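Garnus > Couples and Families > Reports > Follcombe

Progress report to the Nwachukwu Fund: evening course for couples, Follcombe

Period: April to 7/31/23 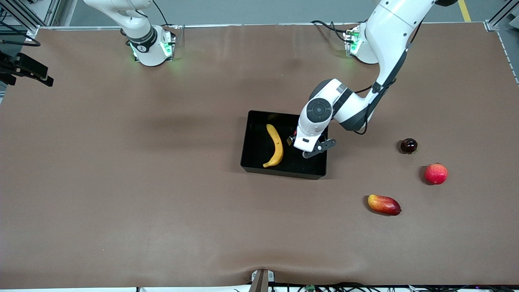 In the second part of the grant period we continued the course for couples who live together but speak little about their relationship. 69 couples have registered since the beginning. Of these, 2 left because they separated, and both informed us that they would like to keep the workbook.

The course has now its final order. We moved the evening about money to the front, before the evening about jealousy. In the first group, many couples told us that jealousy was too heavy as a beginning, and some did not speak much for the rest of that evening. With money they argue also, but they are used to it.

The evening about parents-in-law was not in our application. We added it after many requests and it needed no extra budget. It is at the moment the evening with the best attendance.

Spending: from the amount for materials we have used 2,540 dollars, mostly for printing the workbook and for the room in Rillullow. We ordered 80 copies. The paper is thicker than planned, as the first version let the ink through and partners could read each other's answers from the back side.

Difficulties: the feedback form was too long and came back half empty. We made it one page. We also had underestimated how many couples work in shifts and can never come in the evening together. For them we would like to offer a morning group, and we ask for your permission to move the unused travel money to this purpose.

The next report will contain the answers from the new form. Please tell us if you prefer the cost table in another format.

Contact | Copyright Garnus | Back to top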